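Search this site
Enter keywords
Go

Home | About the Project | Take Part | Recordings | Contact

Call for participants: keep a kitchen sound diary with us

Do you know which cupboard someone has opened just by hearing it from the next room? Does your kettle make a noise that your neighbor's doesn't? We'd love to hear from you!

The Hamard Home Sound Project is looking for people who will record the everyday sounds of the place where they live, write a few lines about them, and let us add the results to a growing public collection. We started with three households and a borrowed recorder. The collection now holds 1726 recordings from 109 homes, and we're opening it up again for a new round beginning in February.

We already have a lot of doorbells. We have a wonderful set of stairs. What we're short of is kitchens, washing up, tidying, putting away, and all the small clatter that goes on while people think about something else. So that's the theme this time: clearing up.

What you would be doing

You'd keep a sound diary for two weeks. On most days you make one or two short recordings, anything from ten seconds to five minutes, and write a note to go with each. The note can be a single sentence. "Spoons into the drawer, Dad humming" is a perfectly good note, and it's one of the most listened-to entries we have.

You choose what to record. People in past rounds have sent us a pressure cooker, a mop bucket, a dog drinking, a bread knife on a very hard loaf, a dishwasher being emptied at five in the morning by a baker with a cold. If you live alone and your kitchen is quiet, please don't rule yourself out, because quiet kitchens are full of things (refrigerators especially, and pipes!).

Once during the two weeks we'll also ask you to do what we call the small objects session. You pick three ordinary things that pass through your hands when you clean up, set them on a hard surface, and record each one being tapped, slid, turned over and set down. Then you swap the surface and do it again. A bowl on wood and the same bowl on a folded towel might as well be two different bowls. It takes half an hour and people tend to grumble beforehand and then send us twice as many files as we asked for.

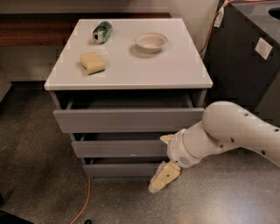 A can, a small bowl and a sponge: three very ordinary things with three very different voices.

Please don't go out and buy anything for this. Use what's in the sink, the recycling or the back of the cupboard. Thin metal, foam, glass, cardboard, plastic lids, a wet cloth dropped from the height of your hand, all good. We only ask you to stay away from anything with a sharp edge, and to skip hot oil entirely.

At the end there's a group listening evening, on a Tuesday at 7 p.m., in the upstairs room at Costa Hall. Everybody brings one favorite recording and we play them through proper speakers with the lights down low. If you can't get to the hall you can join by phone or computer. Last round it ran well past ten and we had to be asked to leave.

Who can take part

Anyone 16 or older living in Hamard, Predow or the villages along the Uleo road. You don't need to know anything about sound, music or recording. You don't need a nice kitchen. Shared houses, student rooms, trailers, boats and care homes are all welcome, and we'd be especially glad to hear from:

- people who cook or clean for a living and would record at work (with the boss's permission, please)
- households where more than one language is spoken over the dishes
- people who are hard of hearing, or who have recently started using hearing aids
- night-shift workers
- anybody who has just moved and is still getting used to the noises

Under-16s can join in with an adult who signs up for the household.

What you'll need

A phone that records sound is fine. If you don't have one, or you'd like something better, we have recorders to lend, and they come with batteries, a foam cover and a one-page sheet that Hatsue Hoshino wrote for her brother Yasuo, who had never recorded a thing and now can't be stopped. We've tried longer manuals and went back to the sheet.

You'll also need the agreement of the people you live with. Voices often end up in the background and some people like that and some don't. Tell us if you'd like a voice taken out and we'll leave that recording off the public site. You can withdraw any recording at any time up to the listening evening, and after that by writing to us.

What you'll get

We can't pay a fee for this round, and we know that matters to some of you. We do cover bus fares to the intro session and the listening evening, and postage if you borrow a recorder. There will be soup. You'll also get a copy of all your own files, tidied up and labeled, and your name in the collection if you want it there. First name only, initials or nothing at all are fine too.

Intro sessions

There are 2 to choose from, one in the afternoon at Predow Library and one in the evening at Costa Hall. They're the same, so come to whichever suits you. Josée Dufour will run both. She'll play a selection from earlier rounds, show you how to hold a phone so that your sleeve doesn't ruin everything, and hand out the diaries. Allow ninety minutes, longer if you like asking questions. Both rooms have step-free access, and Predow has a hearing loop.

How to sign up

Send us a message through the Contact page or leave a note at the desk in Predow Library, marked "Sound diary." Please tell us:

- your name and the best way to reach you
- what sort of place you live in, and with whom
- one sound from your home that you'd miss if it stopped
- whether you want to borrow a recorder
- anything we should know to make it easier for you to take part

There's no right answer to the third one. It's mostly there because we love reading them.

Frans Martens looks after sign-ups and will write back within a week. If you have questions about privacy or about how recordings are stored, ask for Shadi Tarawneh, who set up the archive and is happy to talk you through it. Places are limited by the number of chairs at Costa Hall, so if we fill up we'll put you first in line for the summer round, which is going to be about doors.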